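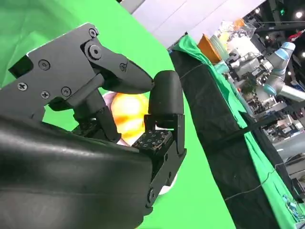 **To:** Lostero Foundation, Grants Office
**From:** Hitordale Learning Center
**Project:** Table Skills Materials Library
**Period covered:** Second reporting period, ending June

## Summary

The Hitordale Learning Center is pleased to report that the Table Skills Materials Library is operating in the Jabłońska Room and remains within its approved budget. The purpose of the grant is to provide table linens, plates and food-shaped pieces for practice in laying a table, placing food on a plate and clearing afterward. The catalog stood at 201 items at the close of the period. The remaining purchases are scheduled for the next period and are described below.

Responsibility for the project continues to rest with Ingegerd Halvorsen. Konrad Urbańczyk maintains the catalog and the loan records.

## Linens and Surfaces

The original proposal specified white cloths throughout. After the first period, staff observed that pale plates were difficult for some participants to pick out against white, particularly those with reduced vision. The Foundation approved a change to strong single colors, and bright green has been adopted as the standard for the pastry and breakfast sets.

The green fabric has been well received. It does crease in storage, and the folds remain when the cloth is laid out. A plate placed over a heavy fold may tilt. Jolanta Malinowski has asked that cloths be stored rolled, and the shelving plan has been revised accordingly. This change required no additional funds.

## Plates and Food Pieces

Plates in a pale lavender-white shade were selected for the breakfast set. The shade is distinct from the green cloth while remaining close to the tableware most households own. The plates are round and without compartments, as the instructors requested.

The food pieces were chosen for recognizable outlines. The croissant-shaped piece, in glossy orange with yellow and pale highlights, is the most frequently requested item in the set. Its curved form can be held in more than one way, and it is used in the exercise in which a pastry is brought to the plate from the far side of the table. Two concerns have been raised. The orange is stronger than the color of a baked croissant, and the gloss produces highlights under the ceiling lights. The supplier, Plalach, has been asked whether a matte finish can be provided. A reply had not been received when this report was prepared.
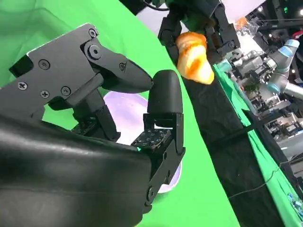 ## Use of the Library

The loan records show 327 loans during the period, of which 68 were complete sets. The remainder were individual pieces and cloths. Wednesday continues to be the busiest day, and the breakfast set is now reserved in advance for that afternoon.

Return condition has been satisfactory. Several cloths came back without their labels, and the labels have been replaced with sewn tags.

## Budget

Spending on linens is complete. A balance of $421 remains in the food pieces line. The Center requests permission to carry this amount forward pending the answer from Plalach on the matte finish. No transfer between budget lines is requested. Receipts have been submitted separately by Ignacio Kapoor.

## Work Planned for the Next Period

- Complete the lunch set, using the same green cloth and plates of the same shade.
- Install the revised shelving for rolled linens.
- Add outline cards to each food piece for use by new instructors.
- Review the catalog for duplicate entries.

Questions concerning this report may be directed to Hipólito Cáceres at the Center's main office.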